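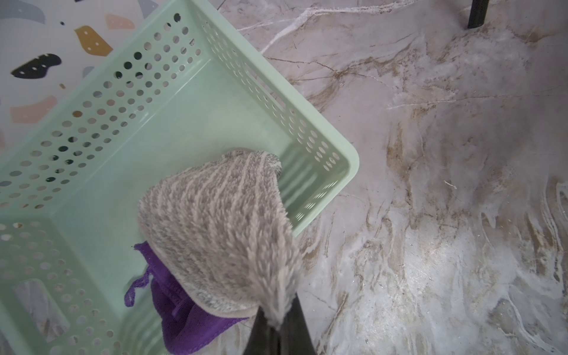 かごの中のクロス2種。グレーが毛足の長いほう、紫がニット地のほう。

掃除用クロスの運用を見直したので、現時点の手順を記録しておく。前回の記事では置き場所だけを決めて、洗い方と乾かし方は保留にしていた。今回はその続きになる。

対象はグレーのクロスと紫のクロスの二系統である。グレーはKundoraの厚手で、マイクロファイバーの長い毛が畝状に並んでいる。縁は本体より明るい色の別布でくるんである。紫はBenešのもので、こちらは毛足がなく、表面にわずかに凹凸のあるニット地。両方とも購入は2月だが、傷み方はかなり違う。

用途は次のように分けている。

グレー:床と棚の乾拭き、ほこり取り
紫:洗面台、蛇口、調理台の水拭き

以前は色を気にせず手近なものを使っていた。この使い方だと、水拭きに使った厚手クロスが夜までに乾かず、翌朝ににおいが出る。厚手は吸水量が多いので水拭き向きだと考えていたが、絞りきれない水がそのまま残るほうの影響が大きい。乾いた状態のグレーをキッチンスケールに載せると182gで、手で絞った直後との差が大きすぎたため、水拭きからは外した。紫は絞れば平たくなり、蛇口に掛けておくだけで数時間のうちに乾く。

■ かご

使用済みのクロスは、Lirumのミントグリーンのかごに入れる。プラスチック製の角形で、側面に小さな穴が並び、持ち手は壁をくり抜いた形になっている。選定時の条件は、側面から空気が通ること、角が丸いこと、そのまま浴室で洗えることの三点だった。布張りのバスケットも検討したが、湿った布を入れると内張りに水分が移る。ワイヤーのものは毛足が引っかかる。

底面には側面のような穴がない。購入時は欠点とみなしたが、床に直接置くと、湿ったクロスの水分が下に落ちないぶん扱いやすい。その代わり、底に接した布だけ乾燥が遅れる。対策として、入れる順番を決めた。水拭きに使った紫は、一度掛けて乾かしてから入れる。グレーは使用後に屋外で数回振り、そのまま入れる。重ねる順序は問わない。畳まない。畳むと内側に空気が入らず、洗濯までの間に折り目の部分だけ湿り気が残る。

かごを満杯にしないことも条件に加えた。上まで詰めると側面の穴がふさがり、穴のあるかごを選んだ意味がなくなる。半分まで来たら洗濯する。

■ 洗濯

洗剤はZinettiの中性液体洗剤。柔軟剤は入れない。繊維の表面に膜が残ると吸水が落ちるためで、これはグレーより紫のほうが顕著に出た。一度だけ誤って衣類用の柔軟剤が入ったまま回したことがあり、そのときの紫は調理台の水滴を押しのけるだけの布になった。その後、洗剤のみで二回洗ってほぼ戻った。

設定は以下のとおり。

水温:常温
コース:標準(すすぎ2回)
脱水:毎分900回転
ネット:紫のみ使用、グレーは不使用
他の衣類:混ぜない

綿のタオルと一緒に洗うと、グレーの毛足にタオルの糸くずが入り込む。これは粘着ローラーでも取りきれない。数枚のために洗濯機を回すのは効率が悪いので、最低水位で回すか、急ぐときは洗面器で手洗いにしている。手洗いの場合は押し洗いのみで、こすらない。

紫をネットに入れるのは、端から出ている細い紐状の部分のためである。先がほつれており、単独でぶら下がっている状態なので、洗濯槽の中で他のものに絡む。切り落とすことも考えたが、根元が縁の縫い目とつながっているかどうかを確認できていない。切った結果、縁が順にほどけると修復の手間のほうが大きい。次に裁縫箱を出すときに根元を縫い止めてから切る予定で、それまではネットで対応する。

■ 乾燥

グレーは長辺を二つ折りにせず、端をピンチで留めて吊るす。竿に掛けると、掛かった部分の毛が寝て筋が残る。筋が残っても拭く性能には影響しないが、乾燥の遅れる位置がその筋と一致していたので、吊るし方を変えた。乾く直前に一度振ると毛が立つ。

紫は形を整えて竿に掛けるだけでよい。こちらは掛け跡が付かない。

乾燥機は使っていない。高温で繊維の先が固まるという話は以前から読んでいて、自宅では試していない。試すなら傷んで捨てる直前のクロスで行う。

■ 劣化の目安

グレーは洗濯が25回を超えたあたりから、濃い灰色の畝と明るい灰色の畝の境目が手触りでわかりにくくなった。毛先が絡んで高さが揃わなくなったものと考えている。床の乾拭きではまだ問題なく、髪の毛もほこりも取れる。棚の塗装面では、拭いたあとに細かいほこりが線になって残ることがある。したがって、現在のグレーは床専用に降格し、棚用には新しいものを下ろす予定。

紫は布面そのものの劣化が少ない。吸水も拭き跡も購入時と区別できない。問題は前述のほつれのみである。

交換の判定は回数では行わず、次のどちらかに該当した時点とする。洗剤のみで二回洗ってもにおいが残る場合。乾いたガラスを拭いて、目で見てわかる繊維が残る場合。後者は洗面所の鏡で月に一度確認している。判定後のクロスはすぐには捨てず、サッシの溝か玄関のたたきを一度拭いてから処分する。

■ かごの手入れ

かご本体は、クロスを洗うたびに空にして中を確認する。グレーから落ちた毛とほこりが底の隅に集まるので、乾いた状態で先に掃除機で吸う。濡らしてからだと隅に貼り付き、角が丸くても取るのに時間がかかる。側面の穴は、使い終えた歯ブラシで外側から内側へ押す。穴の形は楕円と丸の二種類があり、詰まりやすいのは楕円のほうだった。シャワーで流したあとは、持ち手の穴をフックに掛けて水を切る。

置き場所は洗面所の床から変更していない。棚の上に移す案は、使用後のクロスを持ち上げて入れる動作が増えるので見送った。床置きの場合、掃除機をかけるときに一度どかす必要がある。その頻度は週に数回で、かごが軽いため負担にはなっていない。

未解決の項目は、水拭き後の紫を掛けておく場所である。現在は蛇口を使っているが、来客時に外すことになり、行き先がないまま湿った状態でかごに入れたことがすでにある。洗面台の扉の内側に細いバーを付ける方向で、扉の厚みを測るところまで進めた。吸盤式と引っ掛け式のどちらにするかは、扉裏の表面に吸盤が付くかどうかを見てから決める。

関連記事
・クロスの置き場所を洗面所に決めるまで
・Lirumのかご、穴ありと穴なしの比較
・Zinettiの中性洗剤を詰め替えるときの容器
・洗面台下の収納寸法メモ
・Kundoraの厚手クロスで床を拭く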